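Support > Tickets > Laundry and Storage > 678

Ticket 678: Gray top marked turquoise after being left in a pile
Last updated: July 7, 2024

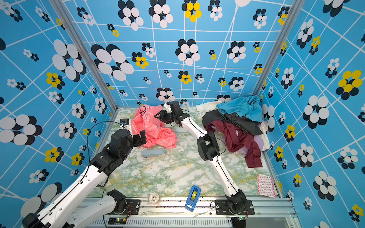
Can a dark thing and a bright one sit in the same heap overnight?
Fine if both are bone dry. Damp, keep them apart.

Opened by Adelmo Negri, Skendau guest rooms

Problem: dark gray top came back from Haddad with a turquoise smudge near the hem. Had been under a turquoise one, same pile, put down straight after the wash. Owner wants it back clean, checking out soon.

Tried so far
- cold rinse, 10 minutes. Smudge lighter, still there
- rubbed in plain dish soap w/ fingers, rinsed again. Bit better
- Cerora stain bar. No diffrence that I can see
- did NOT put it in the dryer, somebody suggested it, please don't, heat will set it

Reply from Harnness desk: wash the turquoise one by itself, twice, cold. Press a white cloth on the wet fabric after each. If color comes off on the cloth its still bleeding, wash again. Gray one: soak in cool water with color-safe oxygen bleach, around 2 hours, check label first.

Update: turquoise washed twice, cloth clean second time. Gray one soaked, smudge gone except a faint line on the seam. Owner ok with it.

Still open: bags. Small stuff goes in the bag before the clothes get sorted, not after, lost a sock that way in April. Leaving ticket open till the sock turns up or I give up on it.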